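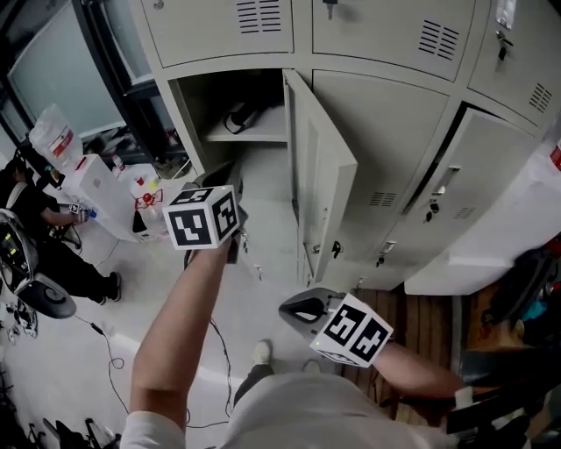

The Long Swim Before Breakfast

By Aileen Marquez

The pool at Nasen opens at 5:30, and by 5:40 every lane has someone in it. I came on a Tuesday in January expecting a few sleepy laps. What I found was the happiest group of people I've met all winter!

They call themselves Unisance, and they swim 2,000 meters before work, twice a week. Ludmila Urban learned the crawl at 61 and now leads the slow lane (her slow lane left me gasping). "You stop fighting the water," she told me, still in her cap. "Then you can go all day."

Coach Mihret Chala writes the morning's set on a whiteboard: four easy lengths, then a long steady block with short rests at the wall. She walks the deck the whole time, calling out elbows and hips, and she remembers what you got wrong last week.

Afterward everyone crosses the street to Tilahun for eggs and very strong coffee. Nahom Wubshet had two plates. I had the same, and went back that Friday.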